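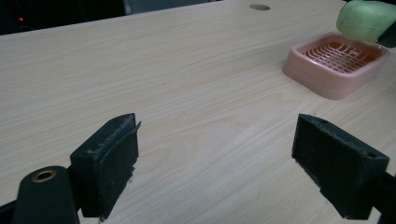

Stop Building the Second Arm First

By Craig Rennie
9/17/22

Most of the home-built manipulators I have looked at in the past few years have too much arm and too little finger. The builder has spent months on joints, gear reduction and cable routing, and an evening on the parts that touch the object. I think the order should be reversed. Design the fingers first, wear out several sets, and let what you learn set the requirements for everything upstream.

I build in a shared workshop in Susbridge. There are 90 members on the books, and a small number of us work on grippers. The project I have put the most hours into is called Hepburn. It is a pair of parallel-jaw grippers with printed bodies, and its standing job is to place a bar of soap in a soap dish. The dish is pink plastic with a lattice rack in the bottom. The bar is pale green.

Soap is a good test object for a small shop. It is cheap, it has no flat faces worth mentioning, and its surface friction changes with handling. It shrinks as you use it. It takes a mark when it is squeezed too hard, so each bar keeps a record of the peak force you applied, and you can read that record with a fingernail. A force sensor good enough to tell you the same thing costs more than the rest of the gripper. Wooden blocks, which most people start with, forgive almost everything.

The dish is a fair target as well. It has a raised rim, so a release that is slightly off leaves the bar propped at an angle. The slats let you see how the bar is seated. You do not need a vision system to score a trial. You look at it and write down pass or fail.

Friction pads

The argument about fingers comes down to the pad. Our fingers are rectangular black blocks with a rough pad on the inner face. The pads are a consumable and should be designed as one. Ours shed and fray along the lower edge, which passes close to the tabletop. The upper corner lifts. Pale dust works into the surface and stays there. A pad in this condition will still hold a bar, but with less margin than a new one, and the loss does not show up as a gradual trend. The gripper holds, and holds, and then on one trial the bar rotates in the jaws.

Builders respond to this by raising the closing force. It is the obvious fix because it is a single number in a file. On Hepburn it was also the wrong one. More force dents the bar, loads the pivots and bends the fingers outward, so the jaws meet the object along the tip and the remaining pad area does no work. I wasted the better part of December on this. Replacing the pads and restoring the original force fixed it in an afternoon.

What I would ask of any new design is that the pad be replaceable without removing the finger from the arm. Ours does not meet that requirement. The right block has screw holes in its top face, and the finger has to come off before I can scrape the old adhesive from the inner face and get a new pad down square. Doing it in place is possible. The corner is where it goes wrong: a corner pressed down at an angle will start to lift, and once it has lifted it catches on things. A shallow recess around the pad, deep enough to shelter the edge, would probably double its life. I have not tested that. It is next on the list.

Pivots

The other wear point is the pivot. A printed hole running directly on a screw will go oval, and an oval pivot gives you play at the fingertip multiplied by the length of the arm. The fix is a metal insert. We use a brass-colored ring pressed into the rounded end of the curved arm, and I would not build another gripper without one. Print the hole slightly under size, ream it by hand, and press the ring in with a vise. Do not melt it in with a soldering iron unless you have a jig to keep it straight. A crooked ring is worse than a plain hole.

None of this is expensive. It is tedious, and tedium is why it gets skipped. Turning an arm joint for the first time is a satisfying event, and you can show it to other people. A pad that has survived 3,000 closures looks like a dirty piece of grip tape.

The case against

Khải Ninh, who works at the next bench and has built more arms than I have, disagrees with nearly all of this. His position is that fingers cannot be evaluated apart from the arm that carries them. Approach angle, backlash and wrist compliance all change the contact. A finger tuned on a bench fixture or in a human hand may be tuned for the wrong conditions, and the work will have to be repeated. He would rather have a mediocre gripper on a finished arm by spring and improve both together.

He is right about the coupling. A person holding a gripper compensates without noticing. The wrist softens when the finger touches the table. The elbow finds an angle that no cheap three-joint arm could reach. Results collected by hand are optimistic, and I treat them as an upper bound.

An upper bound is still useful. If a finger fails in the hand, it will fail on the arm, and you have learned so at the cost of a printed block and a strip of pad. The reverse path is the costly one. Estrella Carrillo spent two years on an arm she named Ganduvano, a careful piece of work with very low backlash, and then found that the fingers it needed were heavier than the wrist had been sized for. The wrist motor was at the limit of its frame, so the forearm had to be redrawn, and then the shoulder. She has said in print, in our workshop newsletter, that she would begin with a payload specification taken from working fingers if she did it again.

There is also the matter of how faults are found. On a complete arm, a dropped bar has many possible causes: timing, calibration, a loose set screw, a late command, a worn pad. On a bare gripper there are few. A beginner can hold all of them in mind. I have watched people chase a calibration error for weeks with a pad corner hanging loose in plain view.

What a shared workshop should do

My practical proposal, which I have put to the Susbridge members and will repeat here, is that the shop keep a common finger mount. One bolt pattern, published, with a drawing on the wall. Members could then swap fingers between projects and compare wear on the same objects. The workshop at Carthorpe already does a version of this with tool holders, and their shelf of spare parts is better than ours as a result.

Senga Carnegie has objected that a standard mount will freeze the design too early. I accept the risk. A mount can be revised, and the revision letter can go on the drawing. At present every gripper in the building uses its own pattern, and when a member leaves, the fingers go in the scrap bin with the rest.

I would add a log kept with each finger set: date fitted, pad material, number of closures, reason for removal. Five columns would be enough if you leave one for remarks. Mine is a paper card. Software would be fine too, provided someone can fill it in with dusty hands.

The second arm can wait until the first set of fingers has a card with a few lines on it. Drawings for the present Hepburn finger, including the screw positions and the bore for the ring, are in the binder by the drill press. The recess version will be added once I have run it against the old one on the same box of soap.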